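Nidora Tool Library -- progress report to the Grasso Fund
September 9, 2024
Prepared by Nizar Azar

Well, it has been a terrific few months! When we last wrote in May we had the keys to the Peneo Street shopfront and not much else. We now have 279 members on the books and the doors are open 2 evenings a week, with a line-up at the counter most nights.

Borrowing is strongest in garden gear (the hedge trimmers barely touch the shelf), followed by sanders and anything to do with tiling. We've also had a lovely run of people bringing in their grandparents' hand tools as donations, and 75 of those have been cleaned, oiled and tagged so far. Some of the old planes are beautiful things, and they cut better than the new ones we bought.

The repair bench your grant paid for is in and bolted down. We do the simple jobs there ourselves -- new cords, blades, grips -- and send motors out to Wisus, who have been quick and fair on price.
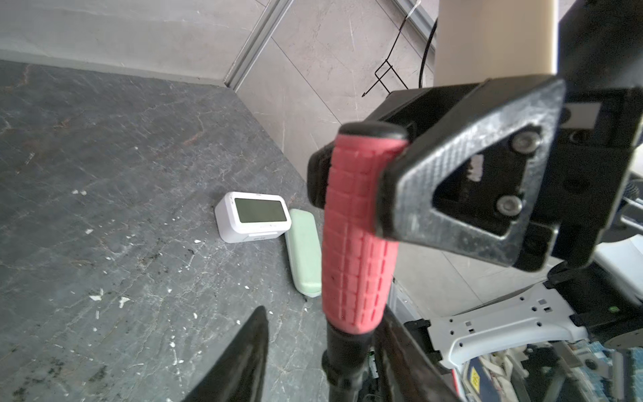
What happens when a tool comes back broken?
The member tells us at the counter, we tag it and it goes to the bench. There is no charge for ordinary wear, and so far we've billed for one lost drill battery and one bent saw guide.

Our Saturday-style workshops, which we ended up running in the evening, have been a real joy. The basic plumbing night filled all 27 spots and we had to start a waiting list. Tap washers, who knew!

Spending is on track apart from shelving, where steel went up between quote and order. We covered the gap from the signage line and painted the sign ourselves. Next up are the online catalogue and a second set of ladders, and I'll send receipts for both with the next report.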